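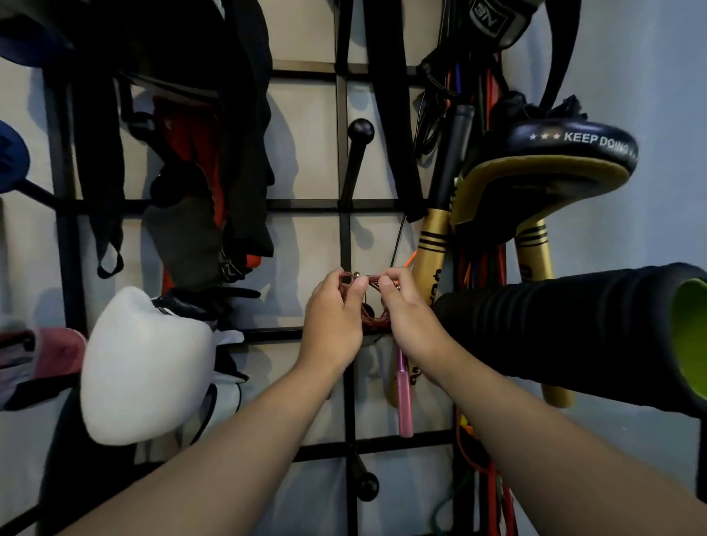 Figure 15. Coiled cable held at the wall rack, between the upper and lower hooks.

Section 4: Restocking the Gear Rack After Changeover

The Davska system now sends the pick list and tracks returns. Rack work is still done by hand. Floor staff no longer fill in the paper return sheet, which was dropped in February.

1. Open the rack task on the Clitell handheld. Do not start until the status reads READY.

2. Coil jump ropes and thin cables into even loops. Work out any twist before you hang the coil. Let the handles hang down.

3. Hang each coil on a ball-tipped hook. Keep resistance cords to the right side of the rack, away from the gloves.

4. Press DONE. The count posts to the Taderholm stockroom and the next task appears.

Note: Tasks are assigned by the system, in order. If you need to swap with a coworker, ask the shift lead, Oğuzhan Ağca. Breaks are not counted against task time.

Caution: Do not pull on a tangled cord. Stretched tubing can snap back toward the face.

If the handheld shows error 200, the count does not match. Recount once, then call Chandrasekhar Acharya at extension 3154.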